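About Moltness

Welcome, and thank you for clicking over to this page, which most people skip on their way to the price list. We are a small furniture and home goods company in Petchrat, and we make things for people who like to live close to the floor. Low shelves, low tables, benches you can sit on or lean against, and the covers, throws and floor cushions that go along with them. If you have ever eaten dinner cross-legged at a coffee table and thought it was the nicest meal of the week, you are our kind of person!

We started with 2 workbenches in a rented garage and a table that was a mistake. It was meant to be a regular height. The legs had been measured from the wrong end of the tape, and by the time anybody caught it they were all cut, so we sanded it anyway and took it home. The kids did puzzles on it. The dog slept under it (he still does, he is a very old dog now). Friends who came over ended up on the rug next to it with their plates, and a couple of them asked where they could get one. That table became the Trirkis, and it has stayed in the catalog ever since with only one real change, a thicker front edge. The thin one dented when people bumped it with the vacuum.

What we make

The wood side of the shop is called Trirkis, after that first table, and covers all our low shelves and tables. The tops are flat and plain and we like a good solid edge you can get your hand around when you need to slide the thing over. Most of what we sell is in a light wood with a warm yellow tone, somewhere near honey. We tried a dark stain for a while. It looked handsome in the workshop and showed every crumb at home, so we went back to light and have been happy there.

The fabric side is Trinance, and it came later, mostly from customers asking what we had on our own floors. Ribbed cloth in dark colors, charcoal more than anything else, soft enough to drape and heavy enough to stay where you put it. We like how the fine ribs catch the light a little on the folds, and we like it best of all near the pale wood.

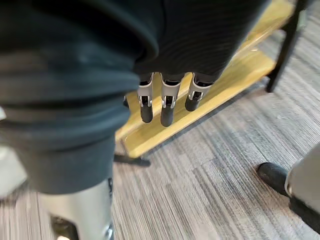
Dark gray next to honey wood had sounded gloomy to one customer, who wrote to us in March to say she had nearly ordered cream, and that the gray had ended up making her low shelf look warmer than it ever had by itself. She also asked whether we could make the throw longer. We can, and there is now a long size on the order form, so thank you for that letter.

How we work

Every Trirkis piece is built after you order it. That takes us 60 days from start to finish, and we would love to tell you it takes less, but glue and oil have their own ideas about time and we have learned to leave them alone. Once your order is in we send you a note with the finished height written on it in inches and ask you to hold a tape against your wall before we cut anything. Please do it! It takes a minute, and considering how our first table came about, you will understand why we are fussy on the subject.

The fabric goes faster. It is cut and hemmed in the back room, and the hems are done with rounded corners. Square corners curl up after a few washes and somebody always catches a toe.

We have now sent out 2,000 low tables and shelves, the last of them to a reading room at a grade school a few towns over. If one of yours gets scratched, or the cat has had a go at a leg, write to us before you try to fix it. We keep offcuts from each batch and can usually mail you a piece to practice on, along with a little oil.

The showroom

Ours is one room at the front of the workshop, 70 steps from the bus stop if you have average legs. You are welcome to take your shoes off and get down on the floor, and in fact we hope you will. It is hard to tell whether a table is the right height for you while you are standing over it with your car keys in your hand. There is carpet down so it's kind to the knees, and a few taller chairs along the wall for anyone who would sooner not make the trip down and back up again. The cloth is there to be handled too. Bunch it up, let it hang, hold it against the sweater you happen to be wearing, whatever helps you decide.

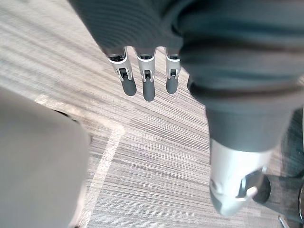 Dark gray rib, hanging in soft folds above the carpet

Parking is in back, past the lumber rack. Come in through the blue door, and if the saw is running, give the bell a second ring.

Fabric samples are free. Wood samples we ask you to send back when you are through with them, though plenty of people keep theirs as a coaster and we have stopped chasing them over it. For anything else, including odd sizes, long throws and questions about whether a shelf will fit under your particular window, use the contact form and put the measurements in the first line if you have them.

Page last updated 2021-08-29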